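Folding and Presentation of Knit Garments
Speaker notes, Session 2, Stanville Textile Care Program

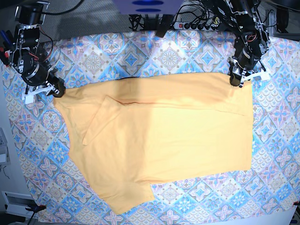

Page last changed: July, by the Program Office

Welcome participants and confirm that everyone has the handout. The session runs until 3:30 p.m.

Slide 1. The yellow T-shirt is spread sideways on a patterned tablecloth. Ask the group to look at the upper edge, where the shirt is held. Explain that a knit garment should be supported at two points before the first fold is made. Pause for questions.

Slide 2. Surface. Our Drandent site uses covered tables for all hand folding. A cloth keeps a light knit from sliding. A busy print can make it harder to see whether a hem is straight, and staff who prefer a plain cover may request one from the supply desk at Escobedo.

Slide 3. Smoothing. Work from the center toward the hems with an open hand. Do not pull at the neck. Side seams should lie flat before the sleeves are turned in. Refer to page 2 of the handout.

Slide 4. Volume. The Drandent site folded 2293 shirts in the first month of the program and 3000 in the second. Of the second month's total, 775 were returned for refolding. Most returns involved uneven sleeves. Do not read out the figures by team.

Slide 5. Storage. Folded shirts are placed on open shelves with the fold facing outward. Stuvuvard bins are reserved for towels and should not be used for garments.

Practice period. Distribute one shirt to each participant. Allow time for a second attempt. Collect the shirts and the sign-in sheet before the group leaves the room.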